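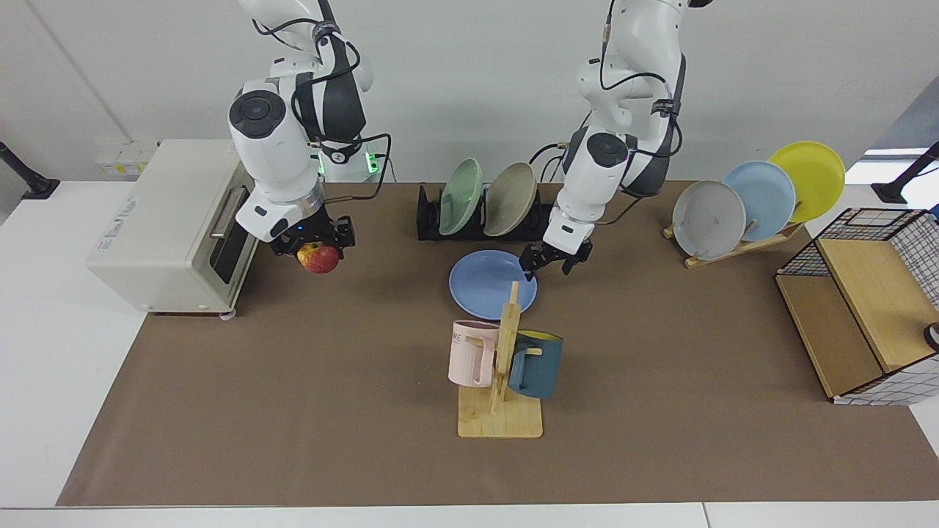

Red apple, blue plate.

Tobacco Retailer Licenses in Purkdale: Your Questions

Fri 26 April
By Sowmya Namboodiri

Since the city council voted to bring in its own tobacco retailer license, our inbox has been wonderfully full, and I've tried to gather the questions that come up most (some of you asked very nearly the same thing, so forgive me if your exact wording isn't here). The license starts in October.

Do I need one if I only sell a few cigars?

Yes, I'm afraid so. The ordinance covers cigars, cigarettes, pipe tobacco, chewing tobacco and vapor products, and it has no small-seller exception. A gift shop with one humidor by the register applies on the same form as a smoke shop.

What does it cost?

The yearly fee is $919 per location. If you have two shops you'll pay it twice, which I know is not what anybody was hoping to hear. The fee is separate from your state license and from any excise tax, so please don't drop either one!
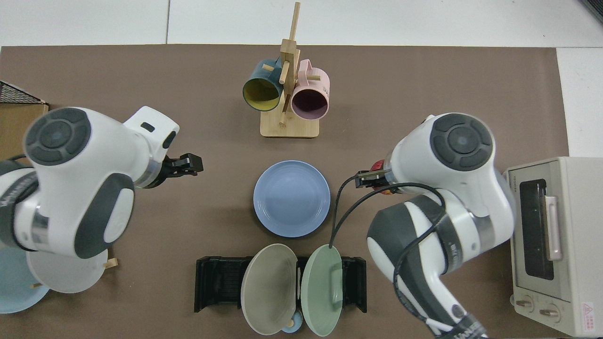
What part of my store does the license cover?

A license belongs to the address, and it covers the whole sales floor, storage room included. A lot of owners think only of the case where the tobacco sits, and I can see why, but an inspector may look at everything open to customers. Think of the big brown mat in the photo as your store and the blue plate on it as your tobacco case - the license takes in the entire mat. So if you move the case to another wall next spring, there's no need to write to us, though a move to a new address means a new application.

How close can I be to a school?

New shops have to be at least 500 feet from any school, measured door to property line. Shops already open stay where they are, and they keep that right as long as the license is renewed on time.
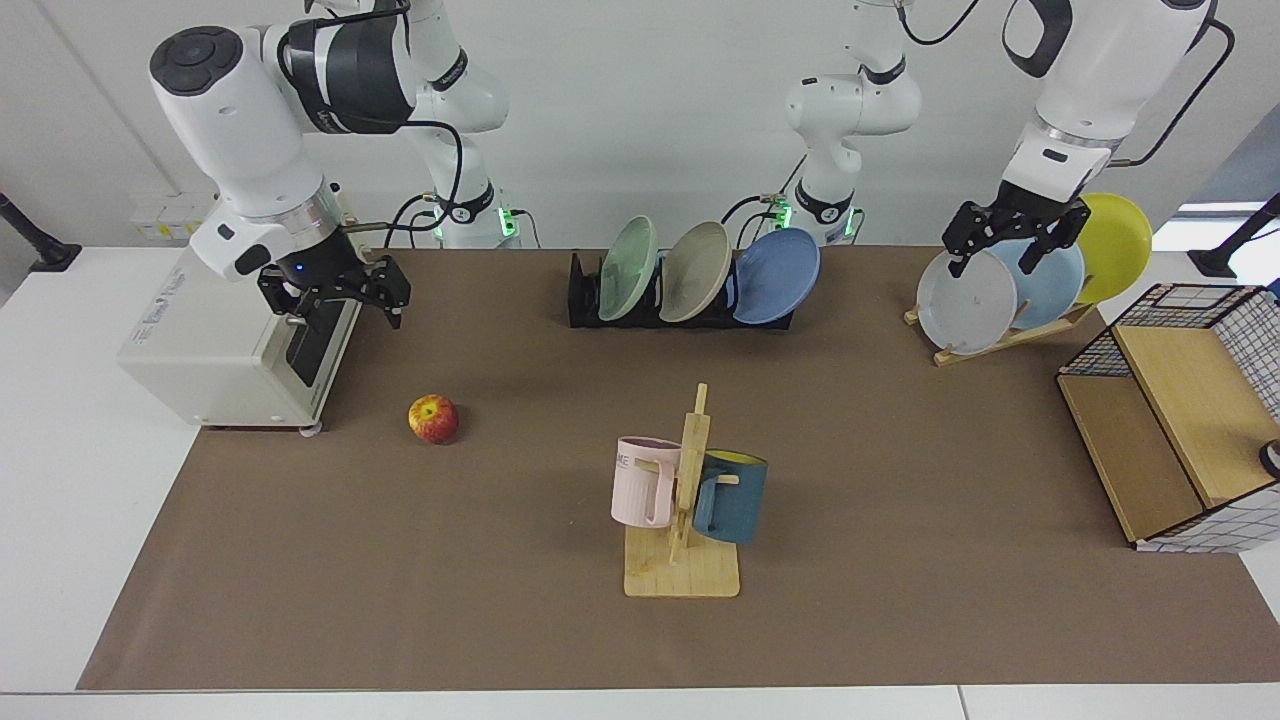 Yamuna Warrier wrote to say that the renewal rule worries her more than the fee does: "If my envelope gets lost in the mail, do I lose a spot I've had for years?" It's a very fair question, and the answer is that there's a grace period of 6 weeks after the renewal date. The clerk's office sends one reminder at the start of it, so do check that they have your current mailing address.

What happens if I sell without a license?

The first time, you get a written warning and a chance to apply. After that the fines begin, and they can run up to $1,396 for each violation. Sales to anyone underage are handled separately and can cost you the license itself, warning or no warning.

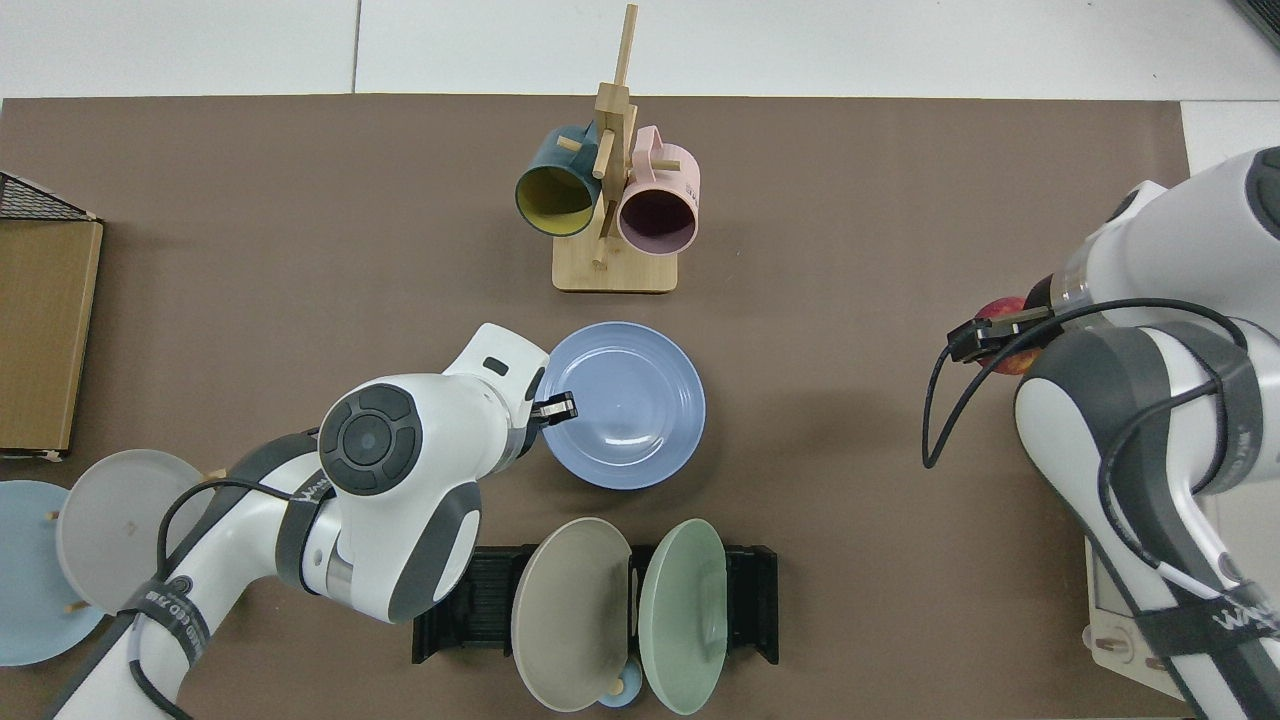 You can appeal a fine, too, and plenty of people don't realize it. Appeals go to the hearing officer in writing, and you may bring someone along to help you explain your side. You can keep selling other goods while you wait - the milk and the newspapers aren't affected.

Can I pass my license on if I sell the business?

No. The buyer applies fresh, and it's kindest to everyone to start that early, before the closing papers are signed.

Related
Cigar tax and city license: which is which?
Danivska County sign rules for tobacco displays
Letter from Senyo Abubakari on the vapor products vote

Contact the Purkdale Retail Help Desk | Copyright Purkdale Retail Help Desk | Back to top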